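Frequently asked questions -- renting a holiday flat in Sarnstead

What time can I arrive?
You can enter the flat from 4 in the afternoon. If you come later than 10 in the evening, please write to us before, so that we leave the key in the box by the door.

How much is the deposit?
The deposit is 400 euros for every booking. We return it within 25 days after you leave, to the same card that you used.

Can I bring my dog?
Yes, up to 2 dogs are allowed in the flats on the ground floor. In the Mustonen building pets are not possible -- the owner has an allergy.

Is there a parking place?
Each flat has one place in the yard. For a second car you can use the street behind the bakery, where it is free after six.

Where do I bring the garbage?
The containers stand behind the bicycle shed. Glass goes separately. Please tie the bags well, the seagulls are very clever in Sarnstead.

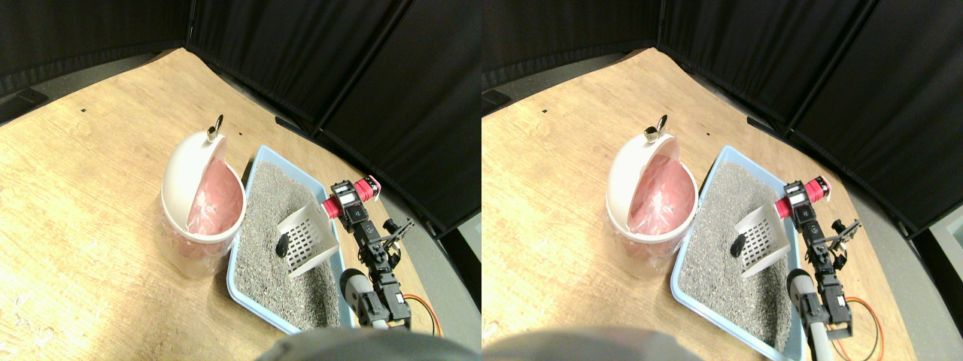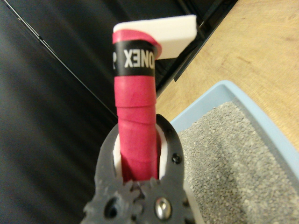

Bags for the bathroom and the kitchen are in the drawer under the sink. If they are finished, the small shop on the corner sells them.

Can I cancel my booking?
Until two weeks before arrival it costs nothing. After that we keep the deposit. For other questions, ask for Kobe Van Acker at the office.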